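Chapter 3: What the Machine Promises
By Chun-yin Lai and Rosário Mota
Last updated: March
2 comments | 500 shares

Every slot game makes a promise before the first spin. Sometimes it is a cartoon treasure chest, sometimes a big number in gold type. This chapter asks you to ignore both and look at the rules page, which most players never open.
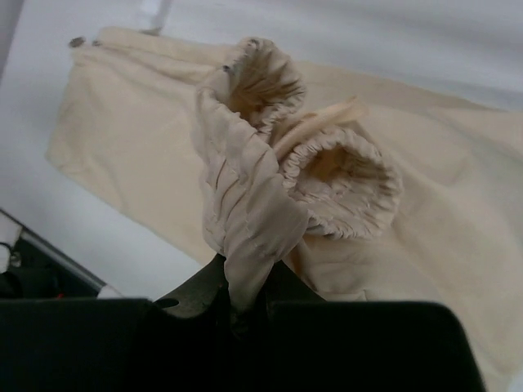 Take Javlow, a game we will use throughout the book. Its opening screen offers a top prize of 2,652 times the stake. The figure may well be correct. It says nothing of how often the prize is paid, and the people who wrote the screen surely knew that.
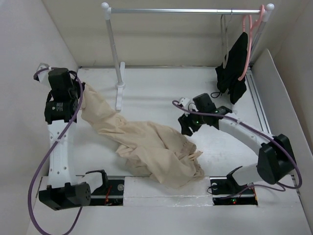
Does a bigger top prize make a game a better bet? The size of the prize alone can't tell you, and a game with a huge prize may pay back less over time than a dull one.

Canadholm, the studio in our second case, calls its bonus round "generous." We have looked for a meaning in that word and found none. Three free spins are generous next to two, perhaps, but they are still worth only what they pay.

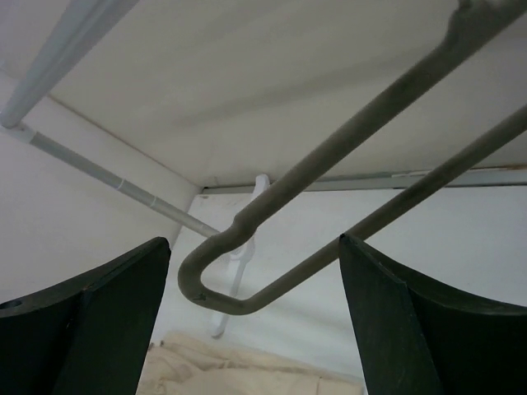
Themes deserve the same doubt. Hsiao and Vurnik share one set of reels and one pay table, with different music and different animals. Players swear that one is "looser." We have heard this claim many times and have yet to see a record of spins to back it up.

Before reading on, write down what you think "payback rate" means. You will need your answer in the next section, where we compare it with the usual small print.
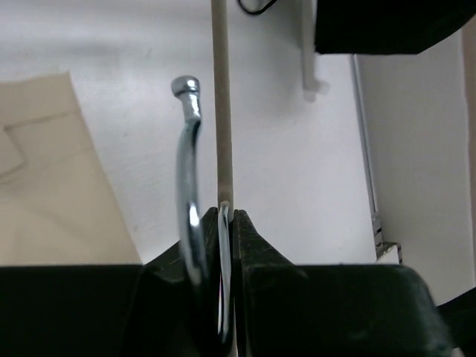
Fig. 3. A metal hook held between two gripper fingers.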